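Trarer Opens Holmont Apartment for Recording Laundry Folding Examples

HOLMONT, June 2019 – Trarer, a developer of software for household robots, has begun recording folding and sorting examples in a furnished apartment in Holmont. The recordings will be used to train Dilter, the company's learning system for handling clothes and other soft items.

Each example is one complete attempt at a task, guided from start to finish by a human operator. The system stores what the robot's wrist camera sees along with the position of the arm and the opening of the gripper. Dilter then learns from the stored attempts which movements tend to follow which views.

The team has recorded 1696 attempts so far. Of these, 193 were set aside after review, mostly for gaps in the position data. Trarer plans to add 1000 more before the first training version is frozen in November.

"We did our early work on a bench under fixed lamps, and the system did well on that bench and poorly everywhere else," said Mireille Azar, who leads data collection at Trarer. "A sofa is soft, the light comes from one side, and a shirt never lands the same way twice. We want all of that in the recordings."

Work in the living room centers on the sofa. Operators pick up a garment, spread it, fold it and place it on a stack. They are asked to work at an even pace and to keep going when a grasp slips, so that the recovery is recorded too.

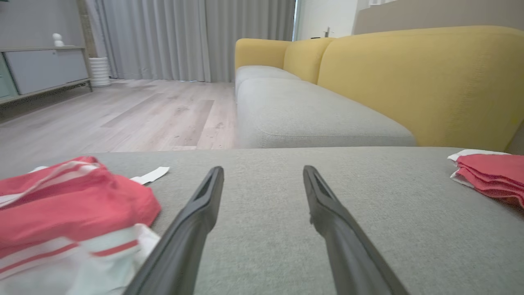
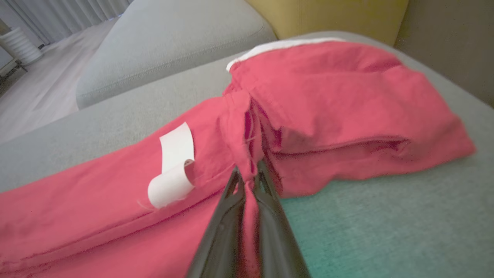
Wrist camera views from the living room, with the gripper at the sofa and coral-red fabric on the seat.

Reading time: 2 minutes

Tags and labels are left on some of the clothes. According to Ozan Oral, who trains the operators, small details of this kind caused trouble in earlier tests, where the system sometimes took a label for the edge of a sleeve.

"An operator sees a label and works past it without thinking," Oral said. "Dilter has to see that many times, on many kinds of cloth, before it does the same."

Every attempt is checked by a second person before it enters the training set. Reviewers mark where the grasp begins, where it ends and whether the item reached its place. Attempts that end in a poor fold are kept and labeled as such.

The apartment was fitted out with Gillies, a furniture rental company that will change the living room pieces between recording periods. Trarer will also move the work into the bedroom and kitchen later this year – towels and bed linen are next on the list.

"Part of the agreement is that the rooms don't stay the same," said Ashok Bansal, project manager at Gillies. "We swap cushions, covers and tables, and the crew starts again with the same clothes."

Trarer will release a set of 600 reviewed attempts to university groups on request. The set will include camera recordings, arm positions and reviewer notes. Groups that receive it will be asked to report errors they find in the labels.

Requests for the data set and press questions should be sent to Erhan Türkmen, communications, at the Trarer office in Holmont.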